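Assembly of a Flat-Pack Fabric-Shelf Unit: Part Identification and Order of Build

Project report, Product Design and Manufacture, second year

1. Introduction

Low-cost storage units made from tube, push-fit connectors and cloth are common in student housing. They are light, they pack into a small carton and they need no tools. They are also often put together wrongly. The usual faults are a leaning upright, a shelf that will not lie flat and a tube left over at the end.

This report looks at one such unit, sold as the Niven, and asks two questions. The first is whether the printed order of build is the best one. The second is whether the parts can be told apart well enough by eye for a new user to follow it. A second unit, the Erenix, was used for comparison in section 5 only.

2. Parts and terms

The supplier's sheet uses the same word, "bar", for several different parts. To avoid confusion the following terms are used here.

Shelf frame: the four-sided frame with its cloth attached.
Crossbar: any horizontal tube forming one side of a shelf frame.
Upright: any vertical tube carrying load down to the floor.
Connector: the moulded joint that takes both crossbars and uprights at a corner.
Sleeve: the wider piece that fits over the end of a tube.

Tubes were sorted by length before the build and laid to one side. Lengths were checked with a steel rule. The longest dimension of the finished unit, floor to top connector, was 1,145 mm.

3. Method

3.1 Work surface

The unit was built on a table and not on the floor. A table puts the corners at a comfortable height and makes it easier to see whether a tube has gone fully home. The table top was covered with black plastic sheeting. White parts show up clearly against it. The drawback is that the sheeting creases, and a tube placed across a crease can roll.

3.2 Order of build

The printed sheet asks for all the uprights to be fitted to the floor connectors first, with the shelf added afterwards. In a dry run this gave poor results. The uprights had nothing to hold them square, and each one moved when the next was pushed in.

The order was therefore changed. The shelf frame was made up first as a separate item, with the cloth already on it. The uprights were then added one corner at a time, starting at a near corner, with the remaining tubes kept within reach on the right-hand side of the table.

At the stage reached with the first upright in place, the frame is still tilted and the cloth hangs in folds in the middle. The frame needs to be held at its edge while the upright stands in its connector, as there is nothing yet on the other side to balance it.

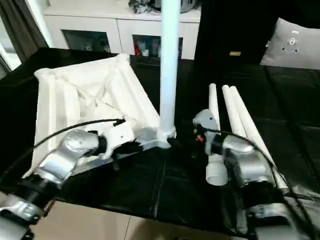 3.3 Seating the uprights

Each upright was pushed straight down into its connector without twisting. Twisting was tried in the dry run and tended to drag the cloth round with the joint. A pencil line was drawn 30 mm from the end of each tube. When the line reached the lip of the connector the tube was taken to be fully seated.

Where a tube carried a sleeve, the sleeve was left on throughout. Removing and refitting it loosened the fit.

3.4 Checks

After each upright was added, the corner was checked with a small try square on two faces. If the error could be seen by eye the tube was taken out and seated again. The cloth was not pulled tight until all four corners were done.

4. Results

The changed order gave a unit that stood square without later adjustment. Following the printed order, two of the corners had to be taken apart and redone.

The slack in the cloth was at first thought to be a fault in cutting. It was much reduced once the fourth corner was seated, as the frame then held its shape. Some folds remained near the corners, where the hem is thickest. These did not affect use.

Part identification was the weaker point. The tubes have the same colour and finish, and lying next to one another they are hard to tell apart unless their ends are lined up. The sleeves help a little – a tube with a sleeve can at least be picked out at a glance.

5. Comparison with the Erenix

The Erenix has 8 connectors, each marked with a raised letter that matches a letter on the sheet. No tube was fitted in the wrong place. Its cloth is laced on after the frame is complete, which takes longer but avoids handling a loose panel during the build.

6. Recommendations

The Niven sheet should show the shelf frame being built first. Tubes should carry a printed mark at one end for length, and a second mark for insertion depth. The word "bar" should be replaced by separate names. Users without a table should be told to build against a wall.

The effect of repeated assembly on connector fit was not tested.

Related reports
Push-fit joints in the Ludari clothes rail
Hem strength in laced and sewn shelf cloths
Reading the instruction sheet: the Fisik shoe rack

Contact the department office | Copyright remains with the student authors | Back to top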